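## 11. Gripping Soft Goods

Applies to the Gavix arm with the Odton two-finger gripper.

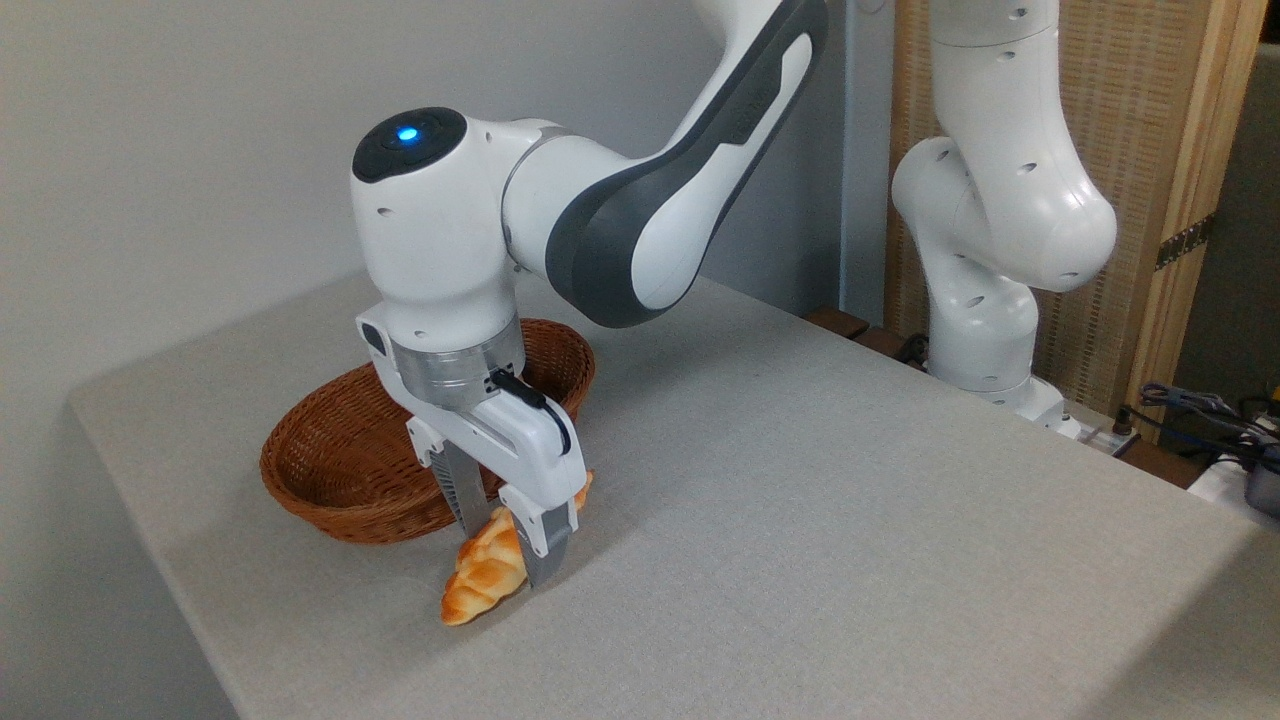

*Fig. 2. Bread roll held between the ribbed finger pads, basket behind.*

1. Set **Grip Mode** to `SOFT`.
2. Enter a force limit of 50 in the **Limit** field. Do not use the factory value of 132.
3. Jog the gripper over the item and lower it until the pads are level with the thickest part.
4. Press **Close**. Wait for the `HOLD` message.
5. Raise the arm clear of the table before any sideways move.

**Note:** Braided or uneven items may hang at an angle. Allow extra height when crossing the rim of a basket.

**Caution:** Keep hands away from the fingers while `HOLD` is shown. Check that the gripper cable has slack at full wrist rotation.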